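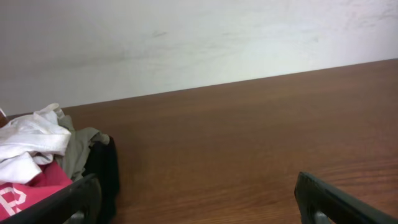

Wrist camera calibration, second attempt

The arm has been on the bench since June and the laundry task is still the goal: pick one garment out of a pile, move it to clear table, let go, repeat. Folding is a separate problem and I'm leaving it alone for now. Most of this month went into the wrist camera, so that is what I'm writing up.

The original mount put the camera directly behind the palm, looking straight down the approach axis. With the jaw closed, the fingers covered most of what I wanted to see. The new bracket moves it back and tilts it 12 degrees. Both fingertips now stay in view when the jaw is wide open, one at each lower corner, with usable table between them. I printed the bracket twice. The first one flexed under the cable and the tilt drifted during a run, so the second has a rib along the back and a slot for a zip tie.

Black fingers were a mistake in one respect. Against a dark object the segmentation loses the edge of the finger and reports it as part of the pile. White and pink cloth are easy. Olive is fine on the wood. The trouble starts where cloth hangs over something black and a black finger passes in front of it. I tried a brightness threshold, then gave up on thresholds and now mask the fingers from the jaw encoder value. At a given opening they always land on the same pixels, so a lookup table does the job. It has 31 entries and I interpolate between them.

Control still runs on a Kwan board with two serial buses, one for the arm joints and one for the gripper. Putting everything on a single bus worked until the camera thread started asking for joint positions at the same time as the motion loop. The symptom was a short hitch at the wrist, which I spent a whole Saturday blaming on the gearbox. Inês Prata looked at the log, pointed at the timestamps, and went back to her own project. Sorry, gearbox.

Current settings, mainly for my own reference:

Exposure fixed, auto gain off
White balance fixed, set against the wall
Jaw fully open at encoder 392
Approach speed halved once the wrist is below the clearance height
Finger mask applied before segmentation, never after

Fixed exposure matters more than I expected. On auto, a white shirt entering the view pulled everything else down and the darker garments merged into one blob. The cost is that I have to redo the setting if I work in the evening under the lamp.

Grasp selection is crude. It takes the highest patch of cloth, looks for a ridge, and closes across it. A crumpled shirt has plenty of ridges. A flat one has none, and the fingers slide over it. Chi-keung Wan suggested a thin compliant lip on one fingertip to get under a hem, and I have a strip of soft printed material cut for it. I haven't glued it on yet — I want a baseline with the plain tips first, otherwise I won't know what the lip changed.

Still open: cable strain relief at the elbow, a proper release check, and a decision on whether to move the pile closer to the base. The reach at the far corner is marginal and joint three gets warm when it holds there.

Bracket files go up when I've fixed the hole spacing. The holes are 2 mm too close together at the moment, and I've been getting by with one screw.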